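Novham Counter Tasks: simulated benchmark for wrist-view manipulation policies

Release 1.4, February 4, 2024 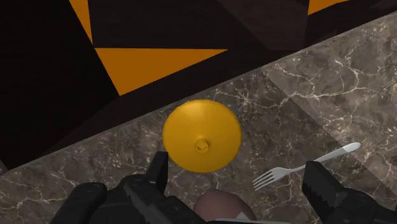

Rendered wrist view, lid task: yellow lid and fork on a stone counter, gripper open.

Overview

Novham Counter Tasks is a set of simulated kitchen tasks for testing policies that act on camera input from a two-finger gripper. It is supplied by Skindton as a software package with scenes, task definitions, a scoring tool and a set of reference results. No physical arm is needed to run it.

The package was written to measure one thing: how far a policy trained under one set of surfaces and lights keeps its success rate when those are changed. Object shapes, masses and friction values are held fixed between the base and shifted versions of each task. Only counter texture, cabinet colour, light direction and the position of loose items are varied.

Contents

The package contains 30 tasks. Each is defined by a start region for the target object, a goal condition and a time limit. Targets include lids, cutlery, mugs and small bowls. Loose items that play no part in the goal are placed by a sampler and may lie close to the target. A policy is not told which objects are loose items.

Every task can be run with a wrist view, a fixed side view or both. The wrist view includes the fingers. Users who want the fingers masked out can switch this on in the scene settings, but results obtained with masking must be reported separately.

Lid task

The lid task asks the gripper to take a lid by its knob, lift it clear of the counter and set it down inside a marked region. Lids are domed and carry a single round knob. Plain lid colours are used so that printed marks cannot serve as a cue to orientation.

Two failures are logged under their own codes. The first is a rim grasp, where the fingers close on the edge of the lid and the knob is missed. The second is a contact with a loose item before the lid is lifted. A rim grasp that still ends with the lid in the goal region is scored as a success in the main table and as a fault in the contact table.

Light and shadow

Shadow edges were the hardest change for the reference policies. In the shifted scenes the light may be placed so that a straight boundary falls across the counter, with the target on one side and part of a loose item on the other. Veined stone textures are used in the same scenes. Bright veins and thin metal objects have similar contrast at the default image size, and policies trained only on plain counters tended to slow down or turn away near them.

Reference results

Reference policies were trained by the Esfahani method, a form of imitation learning in which texture changes are applied to whole episodes and kept constant within each one. The comparison policy used the same demonstrations with no texture changes.

On the base version of the lid task, the Esfahani policy reached 94 per cent success. The comparison policy was within the error bars of this figure. On the shifted version, the comparison policy fell to 51 per cent. The Esfahani policy also lost ground, mostly through rim grasps, and its per-scene scores are given in the results file. Changing the texture within an episode gave no gain over changing it between episodes and made training slower.

These results apply to simulation. Transfer to a real gripper was not tested for this release.

Running the package

A full evaluation takes around 116 minutes on a single workstation card with rendering at the default size. Scenes can be split between machines, provided the seed file is kept whole. The scoring tool rejects a run if any seed is missing.

Supported input: colour images, gripper opening, joint positions
Optional input: depth, finger contact signal
Action format: end position change or joint target
Output: success table, contact table, per-episode log

Changes since the November release

Finger contact is now read at the pad surface and no longer at the joint.
The fork model has been replaced. The old one could sink into the counter at high step sizes.
The lid knob has a finer collision shape. Scores from earlier releases should not be compared with scores from this one on any lid task.

Licence and supply

Single-site and teaching licences are available. The Cevimville scene pack, which adds sinks and drying racks, is sold separately and requires release 1.4 or later. Licence holders receive corrections to the current release without charge.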